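Grudley Store Support
Ticket 858 – Promotional price not applied at checkout
Status: Resolved
Product: Vivar smartwatch, aluminum case
Retail partner: Tultusura

Issue reported
The customer added a Vivar watch to the cart at the sale price of $197. At payment, the order total returned to the regular price. The customer tried 2 browsers with the same result.
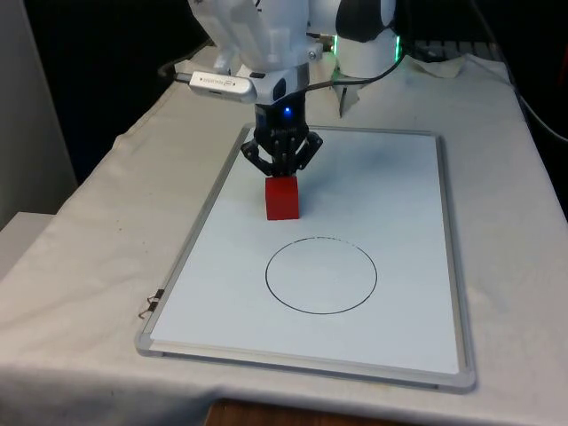 Robot arm above a red cube on a whiteboard.

Step 1
Support confirmed that the promotion was active in November for the customer's region. The customer was asked to sign out, clear the cart and add the watch again. The price did not change.

Step 2
The order details were reviewed. A Sikora gift card had been entered before the sale code. The checkout system accepts these in one order only – sale code first, gift card second.

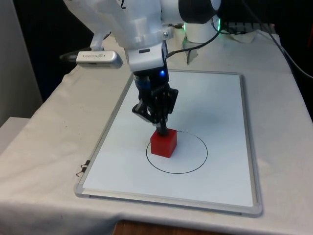
Red cube and robot arm, table with off-white cloth.

Step 3
The gift card was removed and the sale code entered by itself. The total was corrected to $197 before tax. The gift card was then applied to the remaining balance and accepted.

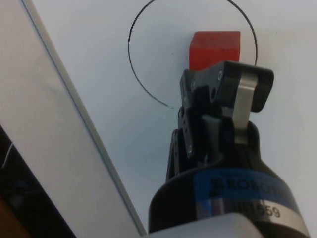
Gripper fingers and red block, with hand-drawn circle.

Resolution
The order was placed at the sale price. A pending charge from the first attempt was released by Tultusura and may remain visible on the customer's statement for up to 3 business days.

The checkout fault has been forwarded to the payments team. Customers with the same problem should reply to this ticket with their order number. Please do not include full card numbers.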